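Clernik Home Pickup, fault subset

README, last changed 31 Aug 2018

This folder holds the recordings we pulled from the main Clernik set after the finger fault was found. They were made with the Stinik hand-held gripper in homes, mostly on beds and sofas. There are 400 recordings in total. Do not merge them back into the main set.

What went wrong

The left and right fingers are meant to close by the same amount. On one of the Stinik units a linkage screw worked loose in March, and from then on one finger lagged behind the other. The width log reads only the drive side, so it kept reporting a normal close. In 37 recordings the object slipped out and the log still says "held". We found this by going through the video by hand.

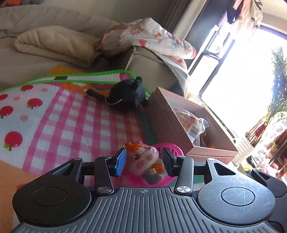 Soft toys and small figures picked out of baskets are the worst group. The operator tends to push deeper when the grip feels weak, and the late finger then catches on the rim. Cloth tasks are less affected, but the width values in them are still wrong.

Folders

ferrand: recordings with clutter around the target
plaster: recordings on plain surfaces, used for checking
notes: repair log and the list of slipped grasps

Using the data

Video and hand position are fine to use. Ignore the width column and the "held" flag. If you need grasp labels, take them from notes, where 200 recordings have been relabeled so far. The rest are marked "unchecked".

The screw now gets thread lock, and operators do 4 test closes on a gauge block before each session. Units that fail go back to the bench.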